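Ticket 476: Garden and play things, shared bin, small items keep going missing
Opened by: Tuva Holmgren
Site: Zirnham, ground floor
Category: Storage and equipment
Priority: normal
Status: closed

Problem as reported

The small items in the grey metal bin do not come back in the same number as they go in. It concerns the mixed set, with the garden hand fork and the small toys. On the last stock check in August the list and the bin did not agree, and I had to write "not found" on two lines. I do not think that anybody takes the things home. I would like to find out where they go and also to stop it, as the set is lent out again next month and the borrower signs for every piece.

I am also asked to look at the complaint that the fork "scratches everything". I put both in one ticket because it is the same bin.

What I checked first

The list itself. The old list was made by Zieliński, the shop where the set was bought, and it uses shop names. One line says only "toy, assorted". With such a line it is impossible to say if the thing is missing or not. I have asked for permission to write a new list in our own words.

The cupboard behind the bin. I emptied the lowest shelf and found a trowel which belongs to another set (Morkar, the outdoor box). I put it back to the Morkar box and signed the sheet. Nothing from our set was there.

The floor under the bin. I was a little afraid of what I would find, but it was only dust and a rubber band.

Then the bin. It is a big rectangular one with an open top, and the walls go outwards as they rise, so small things slide down from the sides and finish on the floor of it. There are round holes in the bottom. My first idea was that the small pieces fall through. I took the smallest toy and tried to push it through each hole with my finger. It does not go, whichever way I turn it. So the holes are not guilty, at least for anything on the present list.

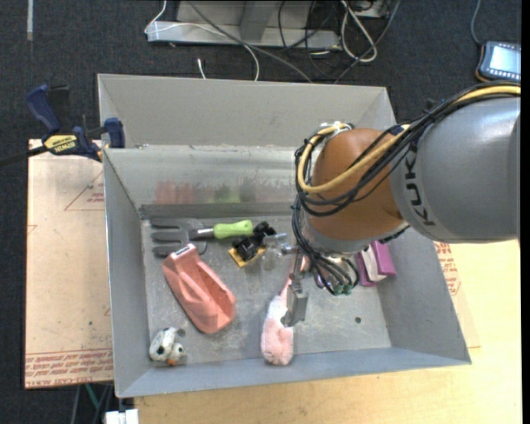

After this I went through the handover procedure, and I believe the reason is there. The person who returns the set looks into the bin, sees the fork with the bright green handle, and ticks the sheet. The fork is easy to see from the door. The little black and yellow toy is not so easy, and against a dull metal floor the dark parts of it are nearly lost if the lamp is off. I made the test myself in the evening with the lamp off, and I needed to put my hand in to be sure it was there.

I asked the evening group how they count. They answered that they do not count, they "have a look". I understand this, they are tired and they want to lock up. But a look is not enough for small pieces.

Update 1

One of the missing items is found. It was in the Plekon bag, in the side pocket, together with the gloves. The Plekon bag is the one we use when a set must go by car, and the side pocket closes with a flap, so one does not see that it is full. I have now written on the flap with a marker: EMPTY ME. It is not beautiful but it works for the moment.

The second item is still not found.

Update 2: the fork

The complaint says that the fork damages the other things when it is put in the same bin. I looked at the items one by one under the window.

The pink plastic piece has a mark on one side. I tried to make the same mark with the fork on an old plastic lid, pressing as strongly as I could, and I got a thin line, but the mark on the pink piece is wide and flat. I think it comes from something else - maybe from being dropped. I cannot prove it.

The metal bottom of the bin has pale scuffs and scratches in many places. It is an old bin and I would not replace it for this reason. The scratches do not feel sharp, I passed a dry cloth over them and the cloth did not catch.

My recommendation is still to put the fork in last, laid flat, with the tines away from the plastic things. Please do not throw it in from above. A cover for the tines would be better, and I have asked Zieliński if they sell one separately. No answer yet.

Update 3

September 30, 2021. Zieliński answered. They do not have a cover for this fork. They suggest a piece of garden hose, cut along its length and pushed over the tines. I tried with a leftover piece and it holds on each tine if the piece is short. With a long piece it falls off. I cut 4 short pieces, one is a spare, and they are kept in a paper envelope on the shelf.

The second missing item came back today as well. A parent brought it and did not know which set it was from. It is cleaned and back in the bin.

What is changed

The new list has one line for each piece, with the colour written first, for example "lime green handle, hand fork". "Toy, assorted" is removed.
The lamp must be on when the set is checked.
Pieces are touched and ticked one by one, both when the set goes out and when it comes in.
The Plekon bag is turned upside down before it is hung up.

Still open, but not for this ticket: the label on the cupboard door still shows the old list. I will change it when the printer has ink again. If somebody finds a second trowel, please leave it on my desk, as the Morkar box now has one too few according to their sheet and I would like to close that one also.

Closed by: Tuva Holmgren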